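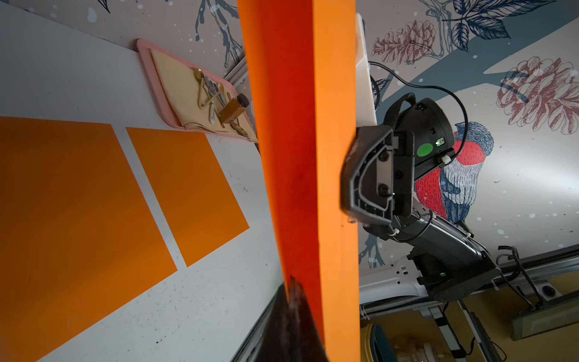 The case against the single fixing

Flat-pack furniture is sold on the number of steps in the leaflet. A bookcase that needs four steps is taken to be better than one that needs nine, and the makers have responded by removing parts. The part most often removed is the second fixing at each joint. I think this is a mistake, and that buyers should check for it before they pay.

Consider an ordinary shelf unit with two uprights, a top, a base and three loose shelves. The loose shelves carry the books but do nothing to keep the unit square. That work is done by the four corner joints and by the back panel. If each corner has a cam and a dowel at the front and the same at the rear, the joint can resist a twist. If it has one cam in the middle of the board, it can resist a pull but very little else. The board turns around the cam as a door turns around a hinge.

Makers will answer that the back panel deals with this. In principle it does. A thin sheet, fixed well along all four edges, makes a box very stiff. In practice the sheet is often held by a groove on three sides and by a few nails on the fourth, and the groove is cut wide so that the sheet slides in without effort. A sheet that slides in without effort also moves without effort. The unit has to lean a certain distance before the panel begins to work, and by then the corners have started to wear.

I have owned two units that show the difference. The first, a Lerkholm, was bought second-hand and has been moved between five addresses. It has eight cams and eight dowels in the corners and a back panel screwed at intervals of 100 mm. It took most of an evening to put together the first time, and it is still square. The second, a Navano, has one cam per corner and a push-in back. It went together before the kettle had boiled twice. After one move, across a landing, the top had shifted far enough for the gap at one side to be plain from the doorway. Tightening the cam closed the gap for a few weeks.

Two units prove little, and the comparison is not quite fair, as the boards differ in thickness and the Navano is the taller at 1310 mm. Height matters a good deal here. The same sideways push at the top of a tall unit puts more load on the corners than it would on a low one. That is a reason to use more fixings in tall furniture, and it is odd that the practice runs the other way. Bedside tables are often well jointed. Tall bookcases, which are the ones that fall on people, are often not.

The second argument for fewer fixings is cost. A cam and its bolt cost very little when bought by the thousand. Drilling costs more, since each hole has to be placed correctly in two boards, and a hole in the wrong place spoils the board. I accept that this is a real saving. I don't accept that it is passed on. The Kilach range, which uses two fixings per corner, was priced 56 pence above the Navano when I last looked, on a Thursday in November when neither was on offer. Any buyer told the difference in plain terms would pay that.

The difficulty is that the buyer is not told. The label on the box gives the width, the depth, the height, the finish and sometimes a load for each shelf. The load figure is measured straight down, with the unit standing still on a level floor. It says nothing about a unit that is pushed, dragged or leaned on, and those are the things that break it. A figure for sideways stiffness would be easy to produce: fix the base, apply a known force at the top, and measure how far the top moves. It could be printed beside the shelf load in the same size of type.

Until that happens, the leaflet is the best guide. Most makers put it online. Look for the drawing of the corner and count the holes in the end of the horizontal board. One hole, or one hole and a short peg beside it, is a poor sign in anything above waist height. Then look at how the back is held. Screws are better than nails, and nails are better than a groove alone.

A weak unit can be improved at home. Bakke sell a plain steel angle bracket that fits under a fixed shelf, and a pair of these at the top and another at the base will remove most of the movement. Gluing the back panel into its groove does more, although the unit can't then be taken apart cleanly. Wall fixing is a separate matter and should be done in any case. It stops a unit tipping forward but does little for a loose corner lower down.

I would still prefer to spend the evening with the longer leaflet and the extra bag of dowels.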